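Puvano Paper Workshop, Skurbridge
Minutes of the meeting of 15th December
Place: the long room, Østergaard building
Chair: Signe Thorlacius
Minutes: Ingvar Blöndal

1. Opening and previous minutes

The meeting was opened by the chair. The minutes of the August meeting were read and approved with one correction: under item 3, "cutting mats" should be "blotting paper." The mats were not discussed in August.

2. Matters left from the August meeting

The key for the paper cupboard has been copied and the copy hangs in the office. The label on the third drawer is still wrong. It says "Envelopes," but the drawer contains string and tracing paper. Ingvar Blöndal will make a new label.

The old paper trimmer was given to the school in Skurbridge. The school has thanked us by letter, and the letter was passed around the table.

3. Order from Sokon

The order from Sokon arrived in two deliveries. The first one was complete. In the second one, the colored card was missing and will be sent in January without charge for transport. We received 200 sheets of drawing paper of the heavier kind, with the long side of 297 mm, as we asked. It was noted that this paper takes glue well but does not fold cleanly against the grain. For folding exercises we will continue to use the thin paper until it is finished.

There was a question if we should order glue sticks in boxes of 20 or in boxes of 10. The bigger box is cheaper for each stick, but in the last year many sticks became dry before they were opened. Decided: boxes of 10, to be ordered two times a year.

4. White board on the work table

The meeting spent most of its time on this point. The large white board lies flat on the light wooden table, and the question was whether it should stay there as a permanent work surface or be put away after every class.

In favor of keeping it, the following was said. Small pieces of paper are easier to find on white. Glue can be wiped from it before it hardens, and this was never possible with the bare wood. The teacher of the younger group finds that the children keep their things more together when they have the board in front of them.

Against it, it was said that marker ink stays on the board if it is left overnight, and that light paper is difficult to see on it. One person also finds the white surface tiring for the eyes when the lamps are on. 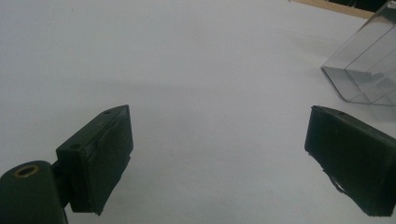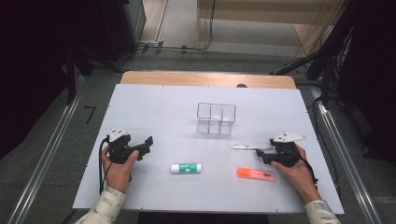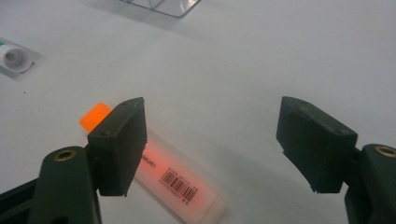

The glue stick and the pen are in the second picture, and the marker with the orange cap is in the third.

Signe Thorlacius answered that she would keep the board where it is, but she does not want that it becomes a storage place. In her experience one glue stick left on a table in the morning is a full pencil case by the evening, and then the next group must tidy before they can begin. She asked for a rule that is simple enough to be written on one line.

After some discussion the following text was agreed: "What you take out of the drawer goes back in the drawer." A longer text about the different drawers was proposed and withdrawn.

Decided: the board stays on the table. Dark felt will be bought for those who work with light paper, and it can be laid on top of the board when needed. We look at the question again at the next meeting.

5. Markers, pens and caps

A proposal was made to keep the markers lying flat and not standing in cups, as the ink goes down to one end when they stand for a long time. It was agreed to try this with the drawer under the window. The dividers for the drawer can be cut from the gray card that we have already.

Markers without caps should be thrown away the same day. It was asked if loose caps can be collected for later use. The opinion was that they almost never fit on another marker, and the box with old caps will be emptied.

Pens that belong to the office should have a strip of tape on them. The office is missing several, and the members are asked to look in their bags at home.

6. Cleaning of the surfaces

For the white board: a damp cloth with a small amount of dish soap, then a dry cloth. No scouring powder. The person who closes the room does the cleaning, and signs the sheet by the door. The cloths are washed by Ingvar Blöndal until the end of January, and after this a new person is needed. No name was given at the meeting.

7. Any other business

The heating in the long room is too weak in the corner near the sink. The building office in Østergaard has been informed and has promised an answer in writing.

The bookbinding evening is moved to the small room, because the presses are too heavy to carry back and forth.

It was asked that coffee cups are not placed on the paper cupboard.

8. Next meeting

The date will be sent by mail. Points for the agenda should reach the chair one week before.

Actions
Ingvar Blöndal: label for third drawer, drawer dividers, text of the rule to be printed and put on the wall.
Signe Thorlacius: order of glue sticks from Sokon, dark felt, reminder about the colored card.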